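Sorting Waste at the Kitchen Counter: Notes From the Rumdale Apartment

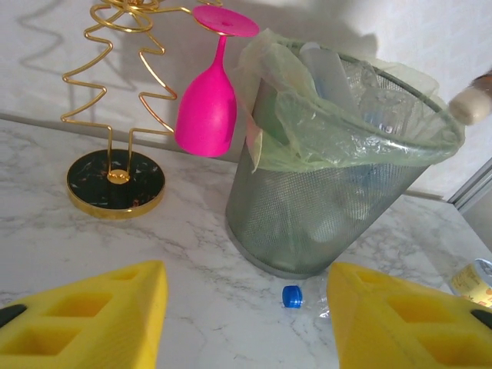
The lined mesh wastebasket on the marble counter, with a clear bottle and its blue cap in front.

Residents of the Rumdale building received a revised waste schedule in April. Under the new arrangement, household refuse is collected from the lower court and containers are collected from a separate enclosure beside the bicycle room. Bags containing both are left where they stand, with an orange notice attached. Our household received two such notices in the first month, and I have since given the matter of the kitchen wastebasket more attention than I had previously thought it deserved.

The wastebasket in question is dark gray metal mesh, slightly wider at the top than at the bottom. It was purchased for the study, where it held paper and required no liner. When the under-sink bin cracked along its hinge, the mesh basket was moved to the kitchen as a temporary measure and has remained there. For sorting, I place it on the counter, where the contents can be reached without stooping. The counter is wiped before and after.

A mesh basket in a kitchen must be lined. I use the pale green bags sold in rolls at the Westerberg store, folded over the rim with a generous margin. The fold is never even. One side invariably puffs outward and the other pulls tight, and a bag that has been drawn too snugly will slide into the basket as soon as anything heavy is dropped in. I have tried a length of elastic around the rim, as recommended by my neighbor Mireille Akl, and found that it held the bag well but made removal tedious. The elastic has been returned to the drawer.

The present procedure is as follows. Bottles are emptied into the sink, rinsed once, and crushed flat by hand. Crushing reduces the number of trips to the enclosure considerably, particularly in warm weather, when this household drinks a great deal of bottled water. Caps are a separate question. The printed schedule says that caps should be replaced on the bottle after crushing. Sherif Morsy, who lives on the floor above and has attended both of the information evenings, understood that caps were to be collected separately. I wrote to the building office at extension 511 and was advised to follow the printed schedule. Caps are therefore replaced, although a well-crushed bottle does not always accept one gracefully.

Cans and jars wait at the side of the counter until their contents are finished. Labels may remain in place. Metal lids are removed from glass jars and placed with the metal – a point on which the April schedule is quite clear and the previous one was silent.

Taller containers present a difficulty in a basket of this size. If placed upright they rise toward the opening, and everything that follows must be fitted in beside them. If laid down, they form a bridge under which a good deal of empty space is lost. I have come to prefer standing them upright against the side and filling in with smaller items.

Full bags are tied and carried down before nine in the evening, when the enclosure is locked. The door code was changed at the same time as the schedule, and residents who have not received the new one should ask at the office.

I am considering a second basket of the same kind, so that refuse and containers may be kept apart from the beginning. The difficulty is floor space. The gap between the refrigerator and the wall measures 51 centimeters, and the step stool already occupies part of it. Should a suitable arrangement be found, I will record the measurements in a later entry.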